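Bricks, pints and a very long wall: Velton's new show opens above the Pfeiffer

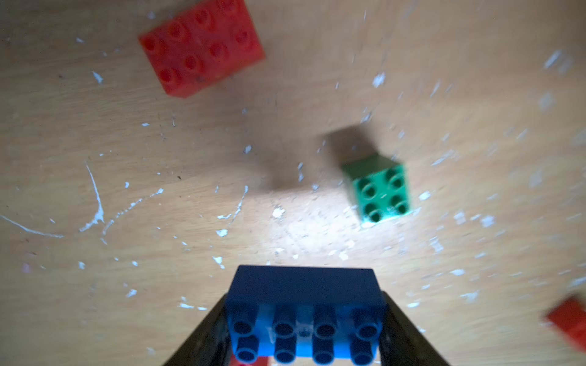
A red brick on a paint-flecked tabletop.

I went to Stanomthorpe for a sandwich and came home three hours later with a tote bag, so you can guess how my afternoon went. The upstairs room at the Pfeiffer (yes, the pub by the canal, the one with the terrible stairs) has been given over to Velton, the artist duo who've been sticking strange little paper cities up around town since last winter, and it's free to get in!

The show is called Wusteck, after a made-up seaside resort the pair have been drawing for years. What you get is 1075 postcards from it, pinned along all four walls from skirting board to well above my head. Every one is a different view. There's the pier, the other pier, the hotel with the collapsed ballroom, a crazy golf course that seems to go on for miles, and a whole run of cards showing nothing but the car park in different weathers, which I'm afraid I loved more than anything else in the room.

They're all screen prints with ink on top, in those slightly off colours you get on old holiday cards, where the sky is too turquoise and everyone's legs are orange. And they've got writing on the back! You're allowed to unpin anything with a green dot and turn it over, so I spent ages following one family's awful fortnight at the Grand (rain, wasps, a lost set of teeth) from one corner of the room to the other. The messages don't run in order, so people keep calling across to each other when they find the next bit. A couple I'd never met shouted "teeth!" at me from by the fire exit and I was thrilled.

The bar downstairs has joined in with a short drinks list to match. I tried the Promenade, a gin thing with rhubarb and far too much ice, and my friend had the Low Tide, which is dark rum and ginger and tastes a lot better than it sounds. Both come in at a fair price if you show the stamp on your hand from upstairs, and you can take them up with you as long as you keep to the middle of the room. There's food as well, mostly chips, and they're good chips.

If you fancy taking something home, the first 1000 people through the door get a blank Wusteck card to write on and post in the box by the till. Velton say they'll pick their favourites and add them to the wall before the end of the run, so get your best seaside moan ready. Mine was about a donkey. The printed sets are sold in packs of four, and the tote bags (see above, I'm weak) have the car park on them, so really I had no choice.

A couple of small gripes. The room gets warm once it fills up, and the cards near the ceiling are hard to make out unless you're very tall or happy to borrow the wobbly step. There's no lift either, though the bar has a big album of the whole lot that you can leaf through at a table, backs included, and I'd ask for that anyway if you want to read the lot in peace.

Wusteck is on until the end of January, upstairs at the Pfeiffer in Stanomthorpe, from noon until the bar calls last orders. Go early in the afternoon if you can, when you'll have a bit more elbow room, and look out for the card with the lighthouse on it. It's on the left as you come in, quite low down, and the back of it made me snort gin.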